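業務日誌 配線整理作業 第2日

七月 午前九時十分 記
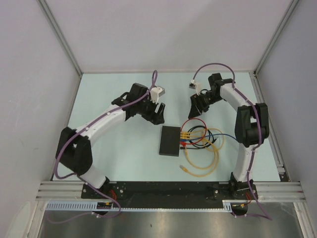

本日は、前日に引き続き、ピレデロ棟(Pledero)二階の機器保管区画における通信ケーブルの整理を実施した。担当は当職およびティーナ・ミエッティネン氏の二名である。アルヴォ・ラハティネン氏は午前中、別棟の棚卸に立ち会ったため、午後一時より合流した。

作業台に出した黒色の平型の箱については、抜線の前に接続の現状を記録することとした。側面に接続されているケーブルは赤、黒、青が各一本、黄が二本の計五本である。黒は輪になっており、黄の一本は端のコネクタがどこにも挿さらないまま台上にある。前日の引継書には黄色ケーブルを一本と記載していたが、二本の誤りであるため、本日付で訂正した。

ミエッティネン氏より、色による区分を今後も維持するか否かについて照会があった。当区画では従来、色の使い分けに関する定めがなく、敷設した者の判断に委ねられてきた経緯がある。協議の結果、色は補助的な目印にとどめ、識別は両端に付す札によることとした。札の番号は台帳の行番号と一致させる。台帳の最終行は現在1459であり、本日以降の追加分はこれに続けて採番する。

午前十一時、フィケル社(Fikel)より結束用の面ファスナー24本が納品された。数量に相違はない。樹脂製の結束バンドは締めすぎによる被覆の変形が過去に見られたため、当区画では使用を取りやめる。残品は庶務へ返却済みである。

午後は、保管棚の下段に置かれていた予備ケーブルの仕分けを行った。長さの表示がないものが多く、実測に予想以上の時間を要した。ラハティネン氏が巻尺を用いて測り、当職が記帳した。被覆に傷のあるもの、コネクタの爪が折れているものは廃棄箱に移し、判断に迷うものは別袋に入れて「要確認」と記した。777番の札が付いた一本は台帳の記載と長さが一致せず、札の付け違いが疑われる。過去の貸出簿を照合する必要があるが、当該簿冊はコルナ(Korna)の書庫にあるため、本日中の確認には至らなかった。閲覧申請書は提出済みである。

巻き方についても改めて申し合わせを行った。輪の大きさをそろえ、きつい折り目を付けず、コネクタは輪の外側に出して留める。以前より口頭で伝えてきた事項であるが、棚の状態を見る限り徹底されていたとは言い難く、当職としても反省すべき点である。簡潔な手順書を作成し、棚の扉の内側に掲示する予定とする。文案はミエッティネン氏が起草する。

なお、ナナヤッカラ(Nanayakkara)式の引出し箱を導入する案がラハティネン氏から提出された。仕切りを動かせる点は便利と思われるが、棚の奥行に収まるかどうか未確認であり、採否は保留とした。

午後五時二十分、作業を終了した。廃棄箱は施錠した物置に移し、鍵は所定の場所に返却した。明日は残る予備ケーブルの実測と、上段の電源コードの仕分けに着手する。巻尺の目盛が一部かすれているため、新しいものを庶務に請求すること。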